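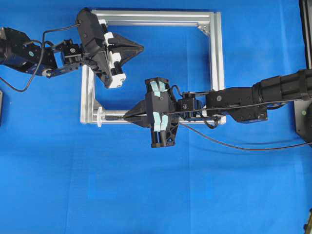
Griser electric mouse trap, the two-door one, had it since January. Short version: it works, it's ugly, buy the version with the pull-out tray. Long version is mostly about where you put it. Mice don't cross the middle of a floor if they can help it. They run the edges. Think of a room: a mouse goes along one wall, hits the corner, turns, goes along the next, and all that open floor in the middle might as well be lava. So a trap in the center of the kitchen catches dust. Mine sat in the center of the pantry for a week. Caught dust.

## Setup

Four batteries, not included. Boo. Screwdriver needed for the battery door, tiny one, the kind you can never find. Switch on the back, green light blinks, you're armed. Bait goes in a little cup at the midpoint between the two doors. Manual says peanut butter, and use a pea-sized dab. I used way more the first night and it got smeared on the plates and the thing threw a red light until I cleaned it. So, pea-sized.

Long side flat against the wall, both doors open along the run. With the one-door Kolon trap I had before, you point the door at the wall and hope. Two doors is better. Mouse sees daylight on the other side and walks in like it's a tunnel.

## Does it work

Yes. First catch was the second night after I moved it to the baseboard behind the stove. Then one more, then nothing for a while, then three in a row when it got cold. No misses that I know of. With the Kolon I had plenty of licked-clean bait and no mouse, which is maddening.

The red light means you've got one. It blinks for 72 hours and then quits to save battery, so if you go away for a long weekend you come home to no light and, well, a smell. Check it anyway. Every morning, takes two seconds.

Battery life: still on the first set. Box claims 40 kills per set and I hope never to find out.

## Cleaning

Turn it OFF first. There's a safety cutout when the lid's up but I don't trust it and neither should you. Gloves. Tip the tray into a bag, tie it, outside trash. Wipe the plates with a dry cloth, or a barely damp one and let it dry all the way. Don't rinse it under the tap. The manual says this on three different pages so I guess people do.

The older model has no tray, you tip the whole unit upside down over the bag and shake. I borrowed one of those once. No. Pay the extra.

## What I don't like

- Loud plastic click when you close the lid, feels like it's going to snap.
- The blinking light is bright. Ours is behind the stove so fine, but in a bedrom it'd drive you nuts.
- Doors are big enough for a curious kitten paw. If you've got small pets or kids, put it behind somthing they can't get past.
- Too small for rats. Says so on the box, worth repeating.
- Indoors only. Garage was ok for me, shed was too damp and it faulted.

## Versus the others

Plain wooden snap traps still the best value, no argument. If you're ok with looking at what's in them, get a pack, set a bunch along the wall, save your money. I'm not ok with it.

Glue boards, skip. Cruel and messy.

Ultrasonic plug-in, I tried the Skenditex. Paid $27. Mice ran right past it. Maybe it works in somebody's house, didn't in mine.

Kodikara makes a catch-and-release box that's decent, but you have to drive the mouse a good ways off or it beats you home, and it needs checking often or the poor thing is stuck in there.

## One more thing

No trap fixes a hole. I caught mice all winter and they kept coming until I pulled the stove out and found the gap where the gas line comes through. Steel wool packed in tight, caulk over it. Also check under the sink and where the dryer vent goes out. A mouse gets through a gap the size of a dime.

Since the steel wool, one catch, probably one that was already inside. Trap's still armed back there.

Four stars. Would be five with a quieter lid and batteries in the box.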